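Home | Stories | Poems | Serials | Submit | About

The Chess Line

February 2, 2024
by Phyllis Crabtree
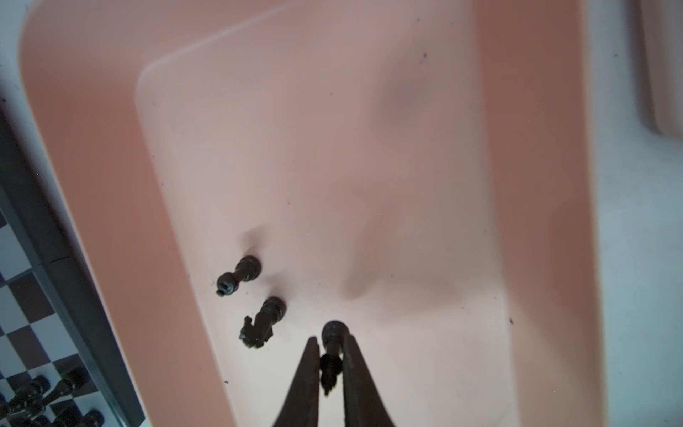 Gareth Hollis had been packing chess sets at Kelter since he was a lad with hair, and he could fill a box without looking, talking all the while about his tomatoes, or his sister, or whatever had been on the night before. So when they put the new arm at the end of his bench and told him to keep an eye on it, he pulled up a stool, folded his hands in his lap and found he had no idea what to do with them. The arm reached down into the pink tray, where a black pawn and a knight were lying on their sides, and came up holding one of the others by its middle, very politely, the way you might lift a spider out of the bath.

"It's got it upside down," said Gareth.

"It doesn't mind," said Kelly Bloxham, who had come over from the office to watch (everybody found a reason to come over that week).

"I'd mind."

He had done 300 sets on a good day, in the old days, with Kelly's mother across the bench from him and the radio going. The arm did 93 on its first, and Gareth went home feeling so pleased with himself that he bought a pork pie. By August it had caught him up, and he didn't mention pies again.

What he missed was the talking. There had been six of them on that bench once, and you could start a story at the rooks and not get to the end of it until the kings, and someone further down would be laughing at the wrong bit. Now there was Gareth and the arm, and young Ryan Lightfoot who looked after the programs and wore headphones. The arm hummed a little. It never once asked after his sister.

Still, he had begun to notice things. The knights gave it trouble, with all those ears and manes, and when it was fussing over one he would catch himself leaning forward on the stool and saying "left a bit, love" under his breath. He wiped the crumbs from the trays before each shift – his own crumbs, mostly – and he took out any piece with a nick in it before the arm could get to it, and set it on the windowsill.

It was Ryan who noticed the windowsill. He took off his headphones and stood there for quite some time.

"You've nearly got a whole set here," he said. "What are they for?"

"Seconds," said Gareth. "We used to take them home. Do you play?"

Ryan said he didn't, he only knew how to tell a machine where they went. So at dinner time Gareth cleared a corner of the bench, put out the chipped pieces with a cotton reel standing in for the missing rook, and started him off on the pawns. Behind them the arm carried on with its work, and Gareth, who had got to the bit about his sister and the caravan, had to raise his voice over it.

Comments

Noboru Kamata: I packed crockery for 44 years and we had exactly this, the talking up and down the bench. Lovely story, Phyllis. What happened with the caravan?

Marrow_and_Bean: "Left a bit, love" had me laughing on the bus! More Gareth please.

Phyllis Crabtree: Thank you both. The caravan is a long one, I may have to write it separately.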